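Clorent Timber Floor Cleaner – Concentrate, 1,000 mL

Low-foam cleaner for sealed timber floors. Mix with water and mop. 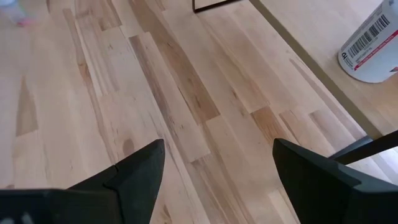

Natural colour variation in a pale hardwood floor.

Product type: Concentrated floor cleaner
Size: 1,000 mL bottle with measuring cap
Dilution: 60 mL to 8 litres of water
Scent: Unscented, or light eucalyptus
Suits: Polyurethane, water-based and hardwax oil finishes
Shelf life: 18 months from opening
Availability: In store and online

Overview

Clorent Timber Floor Cleaner is made for the weekly or fortnightly mop. It lifts tracked-in dirt, kitchen grease, dried drink spills and paw prints from sealed timber, and it's meant to be used without a rinse. There is no wax, oil or silicone in it, so it doesn't build up over time and it won't stop a future coat of finish from sticking.

A lot of the dullness people notice on a timber floor is old cleaner. Supermarket products with added shine leave a thin layer every time they're used, and that layer grabs dust and shows footprints. If you've been using one of these, expect the first two or three mops with Clorent to bring up a surprising amount of grey water. Change the bucket when it gets cloudy and keep going. Heavy build-up needs the Clorent Floor Prep instead, sold separately.

This is a cleaner only. It will not fill scratches, hide worn patches or change the colour of the timber. For a floor that is clean but has lost its sheen, have a look at Dronwood Floor Refresher, which goes on after cleaning and leaves a fresh satin or matt coat.

Where you can use it

Solid hardwood, site finished or pre-finished
Engineered timber with a sealed surface
Parquetry, if the finish is in good order
Bamboo
Sealed cork
Laminate and hybrid boards, with a well wrung mop
Timber stairs and skirting boards

Where not to use it

Don't use it on raw or unsealed timber. Don't use it on floors finished with a traditional paste wax – water-based cleaners will turn the wax cloudy. It isn't suitable for outdoor decking, which needs a different product altogether.

If you don't know what finish you have, put a few drops of plain water on the floor in a corner and leave them for several minutes. If the water sits up in beads, the floor is sealed. If it soaks in and leaves a dark mark, the finish has worn through or was never there, and the floor shouldn't be wet mopped until that has been sorted out. The mark will normally fade as the timber dries.

How to use

Vacuum or sweep first. Use a hard floor head on the vacuum, or turn the beater bar off. Grit left on the floor gets dragged around by the mop and scratches the finish.

Add 60 mL of concentrate to 8 litres of cool or lukewarm water. The cap has a line marked inside. Put the water in first and the cleaner second.

Dip a flat microfibre mop and wring it until it no longer drips. It should feel damp in the hand.

Start at the far side of the room and work back towards the door, following the length of the boards. Rinse and wring the mop every few square metres.

Leave to dry. In most rooms this takes a few minutes. If the floor is still wet well after you've finished, the mop was too wet, so wring it harder next time.

For sticky spots, lay the damp mop head on the spot for a minute and then wipe. Please don't pour concentrate straight onto the floor. It can leave a patch with a different sheen that takes several mops to even out.

Spray bottle use

You can also make up a small amount for a spray bottle. Use one capful in a full one-litre bottle of water for kitchens and entryways where the dirt is heavier, and half that for everywhere else. Spray the mop pad and not the floor. Label the bottle and make up only as much as you'll get through in a week or two, as the diluted product doesn't keep.

Which mop

Any flat mop with a microfibre pad will do the job. We stock the Gindetti Flat Mop, which has a long aluminium handle and a pad that comes off with a tab so you don't have to handle it when it's dirty. Replacement pads are sold in pairs. Wash them warm with no fabric softener.

String mops hold too much water for timber. Steam mops aren't recommended on any timber floor, whatever the box says, and most flooring makers won't honour a warranty if one has been used. The same goes for abrasive pads and the green side of a kitchen sponge.

Hard water

In areas with hard water you may see a faint haze on darker floors after mopping. This is mineral from the tap water. Drop the amount of cleaner slightly, use cooler water, and go over the floor once with a dry pad before it air dries. Tank water is fine as long as it's clear.

Newly finished floors

Wait until the floor has fully cured before the first wet mop. Your floor finisher will be able to tell you how long that is for the product they used, and it varies a good deal between brands. Until then, stick to a soft broom or a dry microfibre pad. Rugs should stay off for the same period.

Everyday care

Most wear happens close to outside doors. A coarse mat outside and a softer one inside will save more of your finish than any cleaner. Check that the inside mat doesn't have a solid rubber backing, as some of these react with floor finishes and leave a yellow mark.

Felt pads on chair and table legs need replacing once they go hard or pick up grit. Have a look at them when you vacuum under the table. Office chairs should have soft castors.

Wipe up spills when they happen, pets' water bowls included. A tray under the bowl is a good idea. Plant pots should be up on a stand with a saucer and a bit of air underneath, and it's worth moving them every so often.

Timber changes colour in sunlight. Some species go darker and others go paler, and rugs left in one spot will leave an outline. Closing the blinds on hot afternoons and shifting rugs now and then will help it even out. No cleaner will reverse it.

Small gaps between boards that open in dry weather or when the heating is on are normal and usually close again. Don't try to fill them while they're at their widest.

Scents

The unscented version has a mild soapy smell in the bucket and none once dry. The eucalyptus version is the same cleaner with a small amount of eucalyptus oil added. If you have cats, we suggest the unscented one.

Storage and safety

Keep the bottle upright with the cap on, out of the sun and away from frost. If it has frozen in the shed it may separate. Let it thaw slowly indoors, shake well, and if it stays lumpy don't use it.

Keep out of reach of children. Avoid contact with eyes. If it does get in your eyes, rinse with plenty of water and get medical advice. If swallowed, don't induce vomiting – call your local poisons line and have the bottle handy. Wear gloves if you have sensitive skin. Don't mix with bleach or any other cleaner.

Keep people and pets off the floor until dry, as damp timber is slippery.

The bottle and cap go in household recycling once empty and rinsed. Tip used mop water down the laundry sink or toilet and not into the stormwater drain.

Common questions

Can I put it through a floor-washing machine?
Yes, for the small household kind with a clean water tank, if the maker of the machine allows other brands. Use half the normal amount. It's low foam but some machines whip up more bubbles than others. Check that the machine picks its water back up properly before using it on timber.

My floor looks streaky. What did I do wrong?
Usually too much cleaner, or dirty water. Mop once with plain water, let it dry, then measure the next batch with the cap. If the streaks are still there, you're probably looking at old polish and will need Floor Prep.

Will it take out black marks from shoes?
Most of them, with a bit of rubbing. For stubborn ones try a clean tennis ball or a soft cloth with a little of the diluted cleaner.

Can I use it on tiles as well?
Yes. It works on glazed tiles and vinyl, so you can do the whole house from one bucket. Do the timber first while the water is clean.

Does it disinfect?
No. It's a detergent cleaner.

Also in this range

Clorent Floor Prep – strips old polish and residue from sealed floors
Dronwood Floor Refresher – satin or matt maintenance coat
Gindetti Flat Mop and replacement pads
Landry Felt Pads – stick-on and nail-on, assorted sizes
Landry Entry Mat – woven backing, safe on timber finishes

Delivery and returns

Orders placed before noon go out the same working day. We don't pack on Saturday, but the shop counter is open for pick-up. Unopened bottles can be returned with the receipt. If your bottle arrives leaking, take a photo of it in the box and send it to us with your order number, and we'll post a replacement.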